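Search this site Go

Garden plot sign-ups and rules, FAQ
Updated 06/04/2024 by Rahel Marti

Read this before you email me please. Most of it is in here.

How big is a plot?

Full or half. Full ones are on the Avgate side, halves are along the Gedora Street fence. You don't get to pick the exact one, sorry. First come first served, then the waitlist.

How do I mark out my beds?

Stakes and string outside, any color. If you're planning on paper or on a table first, do a grid. One square per crop, write it down, done. Blue tape on a brown surface shows up fine, big squares, and a small bunch of toy produce can stand in for the real stuff while you shuffle things around. Then copy it to your notebook before you pull the tape up.
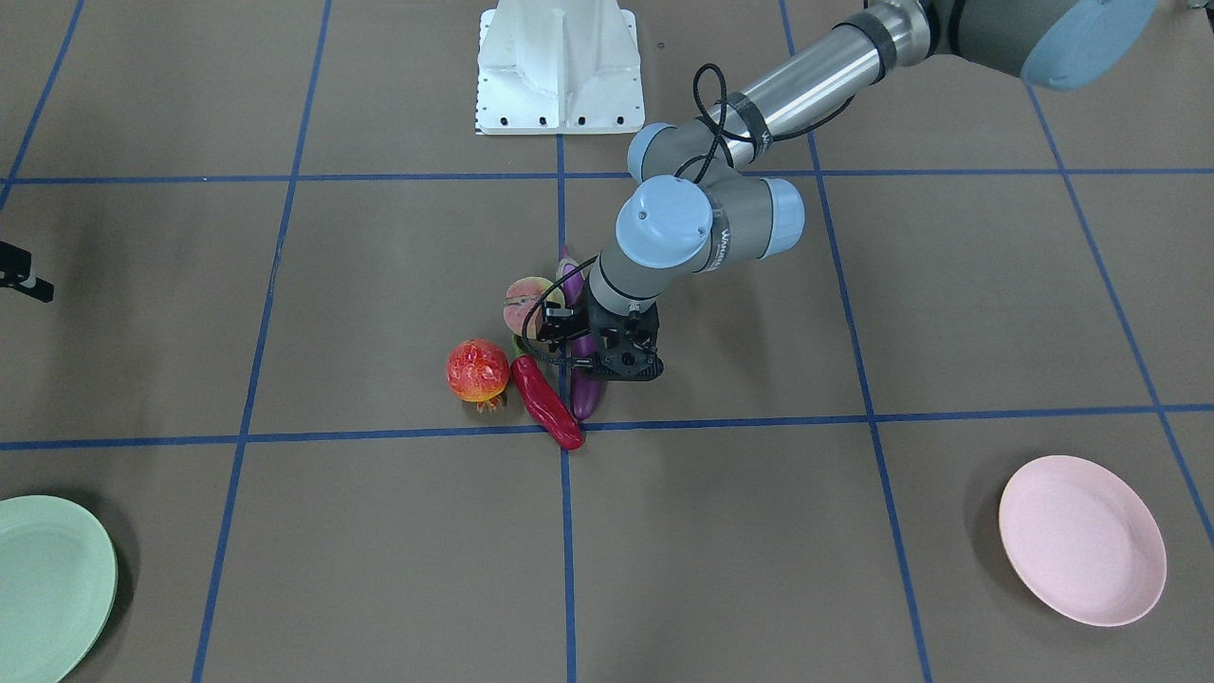 What can I grow? Vegetables, herbs, flowers, strawberries. No trees, no bamboo, no mint in the ground (pots only, we are still digging out the last lot). Corn is ok if it doesn't shade your neighbor. Ask the neighbor. Toy produce is handy for kids who come to the planning table, lets them have a say in what goes where, and they're more likely to eat it later. Maybe.

Is water included?

Yes. Tank holds 2000 gallons and when it's gone it's gone till the refill. Hand watering only in August. No sprinklers left running, ever. Shut the tap all the way, it sticks.

How far apart do I space things?

Seed packet. Really. If you lost the packet, use 2 feet for tomatoes and squash gets whatever it wants. Lay your lines so they cross square if you can, makes counting seedlings much easier come thinning time.
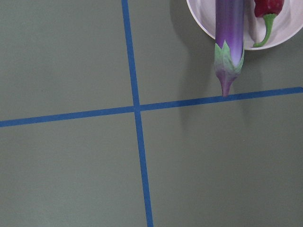

Fees and keys

Half plot or full, same key deposit. Fees are on the form. Checks to Triltent Gardens, not to me. Gate code is 1440, members only so dont post it anywhere. Lost key, tell me the same day.

Can I bring in my own soil?

Bagged, yes. Truckloads, ask first. Last year somebody got a load dropped in front of the Sisodia gate and we had to shovel the whole thing by hand. Compost from our own bins is free, take what you need and put the lid back.
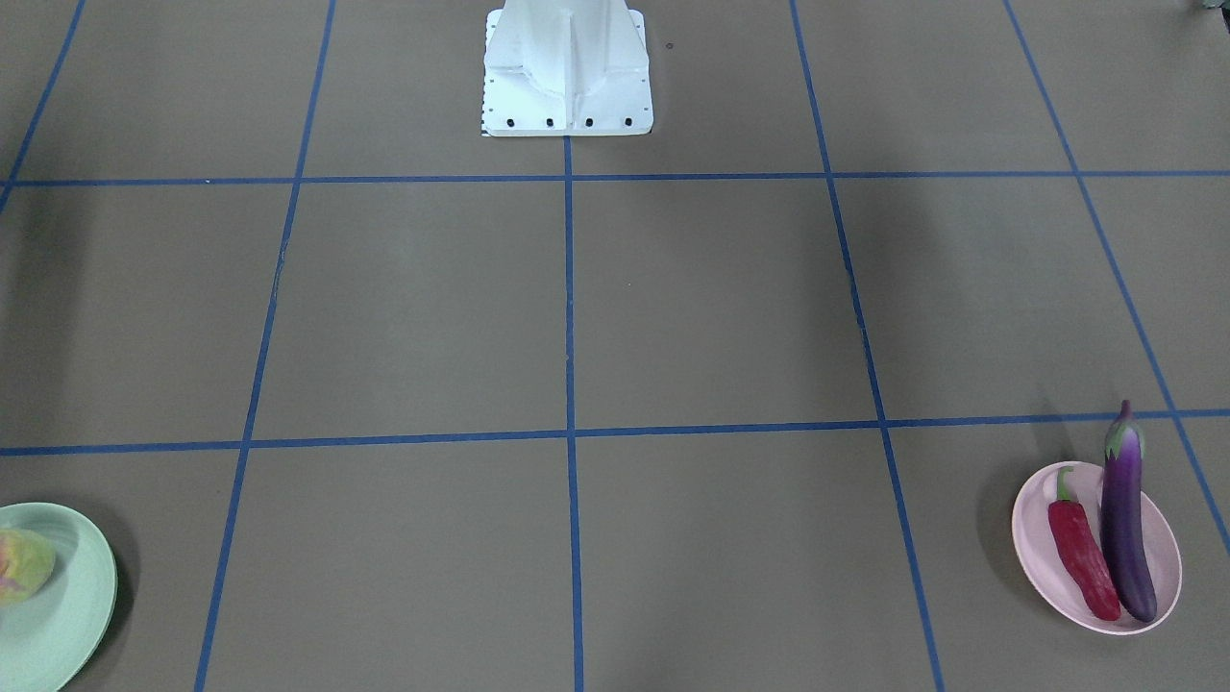

Raised beds are allowed, untreated lumber, nothing taller than your knee. Put them on level ground and leave the path clear on all sides. Posts for trellises need a wide foot or they go over in the first big wind. Same idea as the white pedestal, column spreads out into a flat rectangular base plate with bolts along the front. Yours can be scrap wood, just make it wide and weigh it down. Check it again after heavy rain.

What if I can't keep up with my plot?

Tell me early. We can split it or find you a helper. Weeds past the line into the next plot and you get a note, second note you lose it. Not trying to be mean, the wait list is long.

Are dogs ok?

On a leash, on the path. Not in teh beds.

14 comments
Share 7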